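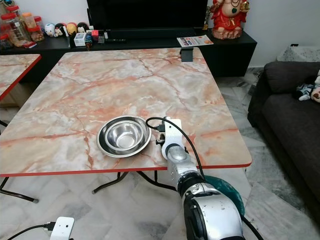 Trornow: Frequently Asked Questions

Last updated 15/11/2018

What is Trornow?

Trornow is a single-player adventure game with light strategy parts, set on a chain of islands that floods and drains as you play. You run a small ferry, carry goods and passengers between ports, and decide which settlements get help when the water comes up. It is made by Ragnarsson, a small studio that previously released the puzzle game Prarnard.

Is it a sequel to Prarnard?

No. The two games share a composer and some of the same writers, but the story and the setting are separate. You don't need to have played Prarnard.

When does it come out?

The full release is planned for May. We moved it back once already, from this fall, when the save system had to be rewritten. We would like to avoid moving it again, but if we do, the new date will be posted on this page first.

Which platforms will it be on?

Windows and Mac at launch. A Linux version is being tested and will follow if the remaining controller bugs can be fixed. We have no console version in the works. Several people have asked about phones and tablets, and the answer there is no. The map screen can't be made to work at that size.

Who is making it?

Aksel Laxdal is the lead designer. Heiðrún Ketilsson writes the story and dialogue, Þórarinn Overgaard handles the programming, and Hatsue Hayashi does the music and sound. Testing and player support are run by Ívar Kvaran.

How long is the game?

Most testers reach an ending in one to two weeks of evening play. There are 74 ports on the full map and you will not see all of them in one run. Some are only reachable at low water, and a few close for good depending on what you do in the second chapter.

Can I play the beta?

The closed beta has 3000 places and they are all taken. We keep a waiting list of 2000 more. If you are on it, you will get an email with a key when a place opens up. Check your spam folder before writing to us.

I was in the first beta. Do I need to sign up again?

No. Your old key still works. Uninstall the old build first, then download the new one with the same account.

Will my beta saves carry over to the full game?

No. Beta saves use the old format and can't be converted. Screenshots and custom key settings are stored separately and will carry over.

What are the system requirements?

The final requirements aren't set. The current build needs 8 GB of memory and a graphics card that supports DirectX 11. It runs on most laptops from the last five years, though the storm sections are slow on built-in graphics. Turning off water reflections helps a lot.

Does it support controllers?

Yes. Most standard controllers work. You can remap all buttons from the options menu, and you can switch between controller and keyboard without restarting.

The game freezes when I enter Endolton harbor. What should I do?

This is a known bug in build 59. It happens when the harbor bell and an autosave go off at the same time. Until the next build is out, turn off autosave before you enter Endolton, save by hand once you have docked, then turn autosave back on. If your save is already stuck, send it to support and we will try to repair it.

Where are my save files?

On Windows they are in your Documents folder, under Trornow, Saves. On Mac they are in Application Support inside your user Library. Copy the whole folder if you want a backup. The index file has to match the saves or the game won't list them.

Is there multiplayer?

No. It was tried early on, with two players sharing a ferry, and it was dropped.

Will there be paid add-ons or in-game purchases?

There are no in-game purchases. An expansion is possible after release, but no work has started on one.

Which languages will be supported?

Text will be in English, German, French, Spanish and Icelandic. Voices are English only, and there are subtitles for all spoken lines. Subtitle size can be changed.

Can I stream the game or post videos?

Yes, including videos that earn ad money. For the beta, please stop at the end of chapter one. That limit ends on release day. All of the music may be used in videos as it plays in the game, but please don't upload the tracks by themselves.

Can I get a refund on a preorder?

Yes, at any time before release. Log in to the store account you used and choose Cancel Order. Refunds go back to the original card.

How do I report a bug?

Use the report form in the pause menu. It attaches your log file and the build number. Tell us what you were doing, which port you were in and whether it happens every time. Please send one report per bug.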